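Zondidside Handling Project
Progress report to the Rangel Fund, second period, ending June
Prepared by Adalberto Fontes, project lead

Summary

The project teaches a two-handed robot to pick up and put away household items by having a person show it each task. In this period we moved most of the work from hand guiding to remote control, opened the second work area at Flostthorpe, and recorded 457 demonstrations that passed checking. Spending is within the agreed budget. One milestone, the handover of lidded containers, has slipped and we ask for it to be moved to the next period.

Staff and sites

Natanael Miranda joined as lead operator and now trains everyone who drives the robot. We have 12 trained operators across the two sites. Two of them can also do hand guiding on their own, and the rest do it with Natanael present.

The Nanemthorpe site has kept its single table and is used for training new operators and for trying out tasks before they go on the list. Flostthorpe does the main recording. The lease on the Flostthorpe unit runs to the end of the next period and the landlord has agreed in writing to extend it on the same terms.

Work done

Hand guiding. At the start of the period an operator stood beside the robot and moved its arms through the task. This gave clean arm paths for simple reaches but poor finger movement, as one person cannot hold a wrist and shape five fingers at the same time. We also found that the operator's own arms often blocked the head camera just when the fingers closed. We have kept hand guiding for setting start positions and for showing the robot how far it may reach at each table.

Remote control. The operator sits away from the table, sees what the head camera sees, and wears gloves that send finger and wrist positions to the robot. A new operator needs two days before their recordings are good enough to keep. The most common fault in the first day is closing the hand too early. The second is resting the wrist on the table edge, which stops the arm and means the attempt has to be thrown away.

The delay between the glove and the robot's fingers was too long in the first weeks and operators complained of it. Moving the control computer on to a wired connection brought it down to a level they can work with. A small lag remains when both hands move at once.

Task list. Tasks are written as one short instruction, such as "put the cube in the tray" or "move the fruit off the box". The operator reads the instruction, does it once, returns both hands to the near edge of the table and ends the recording. We dropped instructions with three or more steps after operators began to take different routes through them.

Checking. Natanael or I watch every recording before it is counted. A recording is rejected if the item is dropped, if the wrong item is touched, if the hand leaves the camera's view while gripping, or if the operator stops to think for too long. Rejections were high during the first month at Flostthorpe and have come down since. The log of reasons is kept with the recordings and can be sent on request.

Table layouts

Each session starts from a layout that mixes hard and soft items, with some placed on top of others so that the robot has to reach at different heights. Items are moved between recordings. The table cover has a grid of thin black lines, which lets the person resetting the table put things back in the right squares from a written sheet. Creases in the cloth have caused some trouble, as small items come to rest at an angle, and we have started pulling it flat before each session.

The layout for the cube and fruit tasks has a pear on a flat red box, a divided white tray raised on a small drawer stack with a white roll lying in it, a snack bag, a bunch of grapes, and a light blue cube within reach of the right hand.

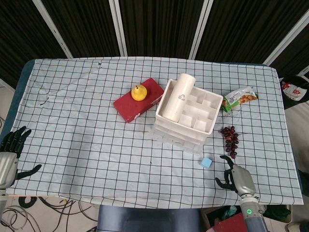

Problems and delays

Soft packaging. Snack bags are still the weakest item. Operators can lift them but grip them in many different ways, and the trained model copies this badly. We plan to set one grip for flat bags and record it again from the start.

Lidded containers. The right thumb on the Flostthorpe robot needed a replacement part and we waited five weeks for it. During that time we recorded left-hand tasks only. This is the cause of the missed milestone.

Operator tiredness. Sessions were first set at two hours. Error rates rose in the second hour, so sessions are now one hour with a break, and no operator does more than two in a day. The Monday morning session is used for glove fitting and finger checks only.

Plans for next period

Finish the lidded container tasks. Record flat bags with the single agreed grip. Add a second cloth so that one can be washed while the other is in use. Test the trained model at Nanemthorpe on items it has not been shown, and report the results by item type.

Request to the Fund

We ask the Fund to approve moving the lidded container milestone by one period at no extra cost, and to allow the unspent travel money to be used for two spare finger sets.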